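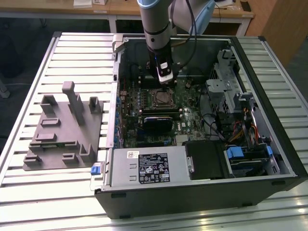

Kinnear Computer Recovery takes in desktop computers that offices, schools and clinics no longer want, and gets them ready for a second owner. We are a small company with one workshop and one storeroom. Most of what comes through the door is the full-size office tower, the kind that sat under a desk for years. We like them because they were made to be opened. Lay one on its side on a slotted aluminum table, take the panel off, and the processor socket is right in the middle of the board where you can get at it, with the memory next to it and the drive cage up in the corner. A good many of ours say DELL on the board. We also take other makes, and we take them in any condition short of fire damage.

How we started

Archie Purves and Marlene Gauthier opened the workshop with 2 benches and a van. Archie had been repairing office machines for a school district, and Marlene ran the parts counter at a supply store called Fudis. Their first job was a load of 200 towers from an insurance office that was moving to laptops. It took them most of a winter. Some of those machines went to a public library and the rest were taken down for parts.

Today we can take up to 500 towers in a single collection. Larger loads are fine too, but we split them over several trips.

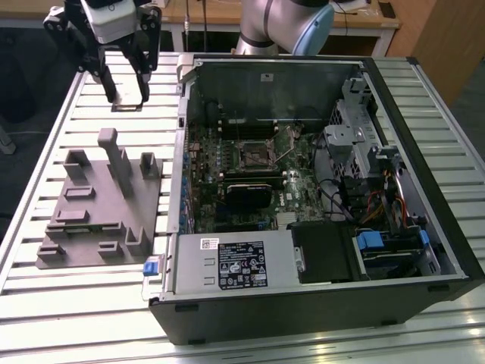

Every tower gets the same treatment. It is logged, opened, and checked part by part against a sheet that stays with the case until it leaves the building. Mahfuz Siddiqui wrote the sheet and still argues with the rest of us over the order of the lines. He wants the power supply read first, while the label is easy to see, and the drive bays second. On a tower like this one the blue tabs show you where to start, one on the end of the power supply and others over by the drive tray. Then comes the board itself: memory, cards, heatsinks, and last the processor socket. An empty socket is written down as empty and the case goes on down the line with the rest. We keep a stock of tested processors by type, and a missing one does not send a good board to scrap.

Drives are always pulled. They are wiped or destroyed, whichever the owner asked for, and the owner gets a list of serial numbers. We do not put a drive back into a machine until that list has been sent.
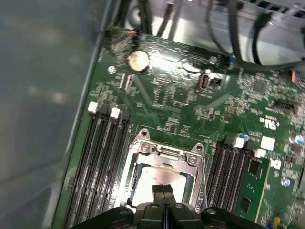 Sockets are the part of the job we are fussiest about. The contacts are small, and a bent one can cost you the board. Nuno Ramalho trains everyone who works on them, and nobody touches a customer's board until they have done his practice set. He starts people on the frame, with its hinged edge and corner tabs, before he lets them near what sits inside it. Boards with memory banks on both sides of the socket come later in the training, as there is less room to work and the slot latches are easy to catch. Nuno also has each person check the coin-cell battery while the case is open. Old ones are replaced as a matter of course.

What we sell and what we give away

Rebuilt towers are sold under the name Ivota. They come with a power cord, a clean install and a short printed guide. Parts that pass testing but have no case to go into are sold through our parts list, Grirnness, mostly to repair shops and to people keeping older machines going. We keep 1000 lines on that list - power supplies, drive trays, air shrouds, heatsinks, cables and odd screws.

Schools can ask for towers at no charge. Kirsty Aitken handles those requests and will want to know what the machines are for and who will look after them. 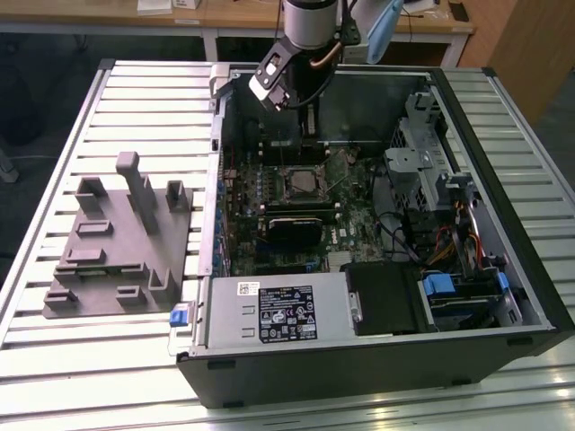 Kinnear workshop, March

We have moved the tower benches to the brighter side of the building and added storage for power supplies and drive carriers. Collections ran as normal during the move. The counter is in the same place, but please use the side entrance if you are dropping off more than a carload.

We are also looking for more full-size towers with their original power supplies and drive carriers still in them. The gray metal cages and the carriers with blue handles are worth leaving in place, even if the drive has to come out before you hand the machine over. Loose carriers get separated from their cases very easily, and matching them up again is slow work.

To arrange a collection, call the workshop and ask for Marlene. To drop off a single machine, come to the counter any time after 9 a.m. and bring the power cord if you still have it.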